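## 4. Setting Up the Open Basket

The open basket is the part of the Pridden storage set you'll probably reach for most, and it takes almost no work to get going. No tools! Once it has a good spot, it can hold tennis balls, dog toys, rolled hand towels, or whatever else tends to wander around the house.

### 4.1 Before you fill it

1. Take off the paper sleeve and pull out any packing left inside. Check the corners, where small scraps like to hide.
2. Turn the basket upside down over a sink or a trash can and give it a few light taps. A little dust from the weaving is normal.
3. Wipe the inside and outside with a damp cloth, following the direction of the weave. Let it air for 90 minutes.
4. Run your hand along the rim and the bottom edge. If you find a loose strand end, tuck it back under its neighbor with the handle of a teaspoon.

**Note:** New baskets can lean a bit after shipping. Set yours on a flat surface overnight with a folded bath towel inside and it should relax nicely by morning.

### 4.2 Choosing a spot

Any level surface will do, whether it's a table, a bench, or the Nelach low shelf (sold separately, see section 7). Leave a hand's width free on each side so you can get a good grip when you lift. Try it with the long side facing you first. You get the widest opening that way, and tossing things in is a lot more fun.

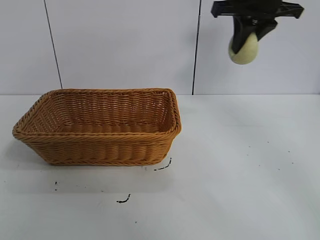 Small round things are a great first load, and tennis balls especially. The sides slope outward as they rise, so there's plenty of room to get your fingers around a ball and pull it out again, even one that has settled in a corner.

### 4.3 Filling

1. Put the heaviest items in first and spread them along the whole length.
2. Add lighter items on top, up to just under the braided rim.
3. Lift the basket an inch with both hands. If it sags in the middle, take something out.
4. Carry it with your hands under the bottom, one at each short end.

**Caution:** Don't lift a full basket by the rim. The braid is thick, but it's there to finish the edge and it can pull away from the wall under a heavy load.

**Caution:** Keep the basket away from stoves, heaters, and candles. Synthetic wicker softens with heat and won't go back to its old shape.

### 4.4 Using a liner

The Khúc cotton liner is optional, and we love it for small stuff like clothespins and crayons.

1. Wash the liner once before using it. It shrinks slightly the first time, and the fit is better afterward.
2. Drop it in with the seams facing the basket walls.
3. Push the corners down, then fold the top over the rim all the way around.
4. Tie the tapes at the short ends with a bow. Skip the knots, or wash day gets annoying.

### 4.5 Cleaning

Vacuum the weave with a soft brush whenever crumbs or pet hair build up. For sticky spots, mix a teaspoon of mild dish soap into 500 ml of lukewarm water and dab with an old toothbrush. Rinse with a clean damp cloth and dry the basket upside down, out of direct sun.

Liner washing instructions are on the tag. Replacement tapes can be ordered from the Pritside parts list under item 63.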